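FDN 120 Food Labelling and Packaging
Week 4 notes — reading a cereal box
Krisztina Antal (tutes: Darius Barbu)

Carrying on from last week, we got as far as the ingredient list and ran out of time. Finish the Katona reading before the tute, esp. the bit on panel hierarchy.

Principal display panel = the face the shopper sees. Brand, product name, quantity. Everything else gets pushed to the sides. Information panel = ingredients, allergens, who made or distributed it, contact details. Usually small type, usually black on white, even when the rest of the box is a loud colour.

Allergens. In your notes keep two things apart:
"contains" statement — ingredient is in the recipe
"may contain" — precautionary, cross-contact
Half the class mixed these up in the quiz. Wheat is the one to practise on with cereals. Don't guess from the product name, read the panel. Rice on the front tells you nothing about what else went in, eg. malt flavouring from barley.

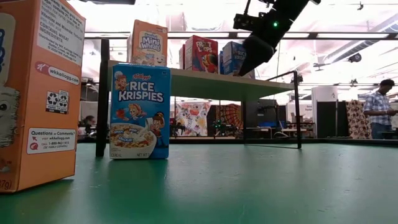 Fig. 1. Side panel with CONTAINS WHEAT and distributor line (orange box); front panel with name and characters (Rice Krispies).

Compare the jobs the two faces are doing. Front of the Rice Krispies: logo, big white lettering, the elves, bowl of cereal and milk. Snap, Crackle and Pop in coloured lettering. Side of the orange one: allergen line in bold, "Distributed by WK Kellogg Co.", copyright, recycling symbols for paper and box, Questions or Comments with a phone number. Spanish speakers catered for too, (SE HABLA ESPAÑOL). Imported labels won't match our rules in every respect so watch for that in the assignment.

Net weight — goes on the front, near the bottom is common. Check the units.

Terms to know: serving size, lot code, best before (not the same as use by!!), distributor vs manufacturer. Distributor's name dosn't tell you where it was made.

Assignment 1: one box from your own pantry, flattened, both panels labelled by hand. 255 words max on the allergen statement. Due 15 June 2021, in the tray outside Darius's office. Worth 29 marks. No extentions without a form.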